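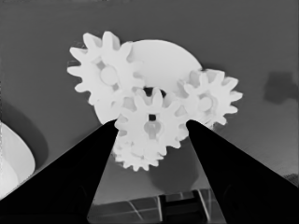 *Spur gears, grayscale rendering.*

The miller at Toltside has kept the same gear train running for 172 months. "Grease hides wear," the miller said when we spoke on 23 Jan 2019. "I wipe the teeth down before I look at anything."

The train turns at 149 rpm under load. Backlash is checked every 500 hours, always at the same 6 teeth. "If one reading drifts, I measure again cold," the miller said. "If they all drift, it's the bearing."
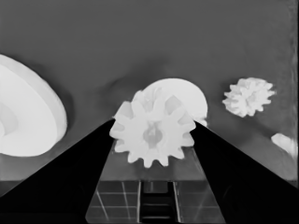 *A spur gear with blunt teeth. Rendering.*

Replacement blanks come from Markmont, cut slightly oversize. The miller tried a finished gear from Rostoleo once -- it fit, but ran loud on rye. 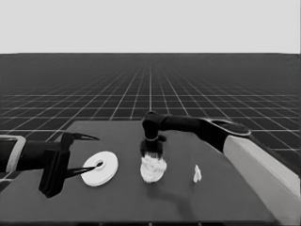 *Rendered table and tiled floor, with two robotic arms.*

Noise is logged by ear. "Wheat is a hum. Rye is lower. A knock means stop and open the cover."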